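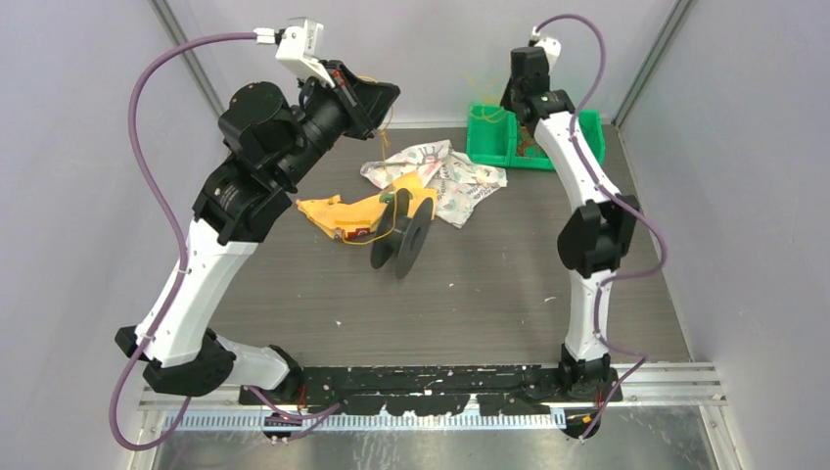
Célula bimanual Woltonel con el carrete y el hilo amarillo sobre la mesa de trabajo.

Woltonel – célula bimanual para manipulación de hilo y cordón

Fabricante: Wament, Mendoza
Categoría: equipos de investigación, materiales deformables
Disponibilidad: bajo pedido

Woltonel es una célula de dos brazos para grupos que estudian el manejo de hilos, cordones y telas. Se entrega con el método Wurham, un procedimiento de aprendizaje por demostración que reparte la tarea entre las dos pinzas: una sujeta o acompaña el carrete y la otra conduce el hilo.

Qué incluye
Dos brazos de eslabones blancos con pinza negra
Placa de montaje común para ambas bases
Riel de aluminio frontal con regla graduada
Cámara fija y cámara de muñeca
Software de registro y entrenamiento Wurham

Resultado publicado con el equipo
En la serie de agosto se entrenó el método con 400 demostraciones de enrollado y se evaluó en 100 intentos. La variante con cámara de muñeca necesitó casi 10 segundos menos por vuelta que la variante con cámara fija sola. Los fallos se concentraron en 3 situaciones: hilo cruzado sobre sí mismo, hilo enganchado en el borde del carrete y agarre con demasiada holgura entre las puntas. La tela arrugada se deja sobre la mesa durante las pruebas como elemento de distracción visual.

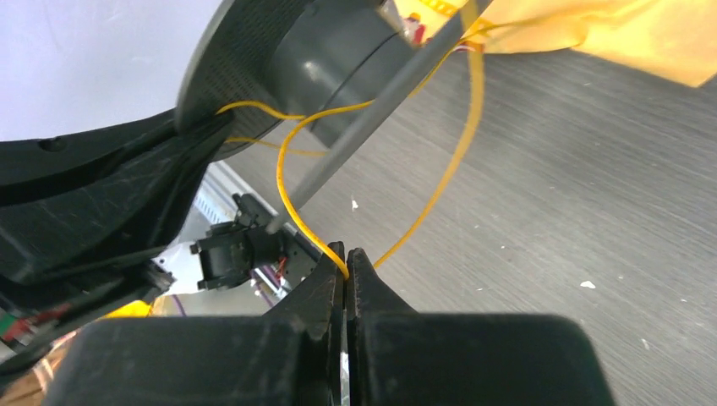
Vista desde la muñeca: cordón entre las puntas de la pinza, junto al eje del carrete.

La vista cercana aporta al modelo la curva del cordón a la salida de la pinza, dato que la cámara general da con poca resolución. El registro guarda ambas vistas sincronizadas con la posición de las articulaciones.

Limitaciones
El método no se ha evaluado con hilos transparentes ni con carretes metálicos. El cambio de material exige nuevas demostraciones – el modelo entregado sirve como punto de partida.

Ficha actualizada el 7 de noviembre de 2024.
Consultas y presupuestos: formulario de contacto de Wament.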